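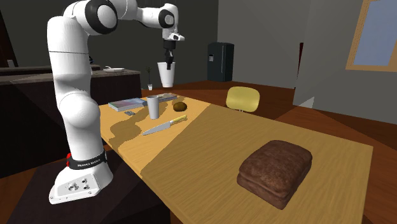
Figure 3. The arm in our simulated kitchen, with the white cup held clear of the table and the bread, knife and kiwi on the table.

3.2 Rehearsing in simulation

Everything the arm does on the bench in the Tovbridge workshop is tried first in a simulated kitchen, which we call Skoston. We built the bench from scrap and salvaged parts over one long October, and a bad swing there can cost an evening of repairs. In Skoston it costs a mouse click, and we found that wonderfully freeing!

The kitchen was kept untidy on purpose. A flat book, a gray slab the size of a tablet, a tall metallic-looking cup and a knife lying at an angle all share the tabletop with the object to be lifted (Figure 3). Early versions had a bare table, and the planner became very good at bare tables. Once we added clutter it began to pick higher, more careful paths, and watching the first of these play out was one of the happiest moments of the build.

Each trial starts from a new random layout. The arm is asked to lift the white cup, hold it for 3 seconds and set it down again. We ran 1,806 trials in batches of up to 30, changing the cup's starting place and the friction of the fingers between batches. Trevor Clegg wrote the script that shuffles the layouts; it runs on an old desktop under the bench and is still our favorite piece of code in the project.

Friction gave us the most trouble. With the default value the cup slid out during the turn of the wrist, so we measured the grip on a real cup with a kitchen scale and a length of string, then copied the result into the Birkett settings file — crude, but the slips became rare. The same file is loaded when a motion moves to the bench, where we repeat it 20 times at low speed before raising the limit.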